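ナイトテーブルの引き出し、中に物を入れると奥でつかえて閉まりにくい

質問
寝室のナイトテーブルについて教えてください。木製で、天板は赤茶色のつやのある仕上げ、引き出しが付いています。中古で買ったもので、説明書も型番もありません。

先週の日曜に寝室を片付けて、天板に置きっぱなしだった小物を引き出しに移したところ、最後まで閉まらなくなりました。前板が指一本分ほど出たままになります。強く押すと入りますが、今度は開けるときに両手で引かないと動きません。中身を全部出すと、少し渋いものの閉まります。

入れたいのは布のポーチ、充電ケーブル、常備薬、文庫本くらいで、重い物はありません。箱物は入らないので天板に置くつもりです。

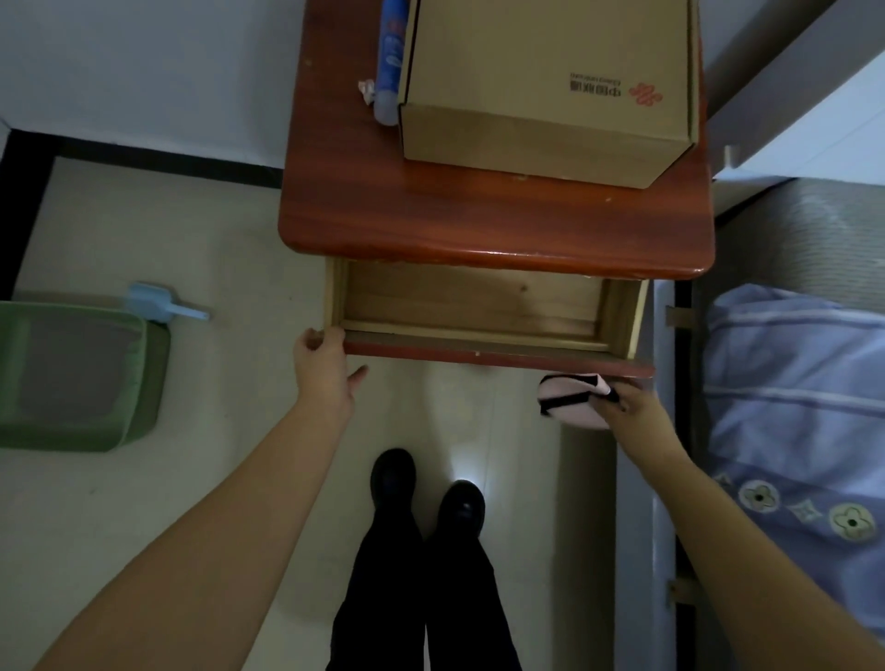
引き出しを開けたところ。中身は出してあります。

確認したいのは次の点です。
・木の引き出しのすべりをよくするには何を塗ればいいか
・天板の前の縁に小さな欠けがあるが、自分で直せるか
・ポーチのような柔らかい物は、どう入れれば引っかからないか

工具はドライバーと紙やすりくらいしかありません。賃貸で床がタイルなので、本体をあまり引きずりたくないです。
(閲覧数 2,404)

回答1(ベストアンサー)
空なら閉まるのであれば、まず中身の高さを疑ってください。引き出しの上には天板の裏や補強の桟があり、入口より奥のほうが低くなっている家具もあります。ポーチは立てずに寝かせて、側板の上端より下に収めます。ケーブルは束ねて手前へ。奥に立てた物が倒れて、桟に当たっている場合もあります。

それでも渋いときは、引き出しを抜いて底の両端と側板の下側を見ます。黒く光っている筋があれば、そこがこすれている場所です。抜くときは途中で止め具に当たることがあるので、無理に引かず、少し持ち上げながら出してください。

すべりは白いろうそくで十分です。こすれている所と、本体側の受けの木に塗り込みます。塗る前に乾いた布で木くずを取っておくこと。サラダ油や機械油は木に染みてほこりを呼ぶので使わないでください。

ろうで変わらなければ、当たっている所だけ200番の紙やすりで軽く削り、もう一度ろうを塗ります。100番だと削れすぎるので、最初からは使わないほうがいいです。梅雨どきは木がふくらみます。今きつくても7月を過ぎると緩むことがあるので、一度に削らず、数回こすっては戻して確かめてください。

縁の欠けは、小さいものなら家具補修用のクレヨンで埋まります。赤茶系は二色買って混ぜると合わせやすいです。つやまでは同じになりません。

回答2
うちも似たような引き出しで、ろうそくを塗ったら軽くなりました。においが付くのでアロマキャンドルはやめたほうがいいです。あと天板に箱を載せっぱなしにすると色の差が出ることがあるので、たまに動かすといいと思います。

回答3
買い替えたほうが早いのでは。Stonmontの小さいのなら、金属レールで軽いですよ。

質問者からのお礼
ポーチを寝かせて手前に入れたら、それだけで最後まで閉まりました。奥で桟に当たっていたようです。開けるときの渋さは残っているので、ろうそくを試します。欠けはクレヨンを買ってからにします。買い替えは今のところ考えていません。ありがとうございました。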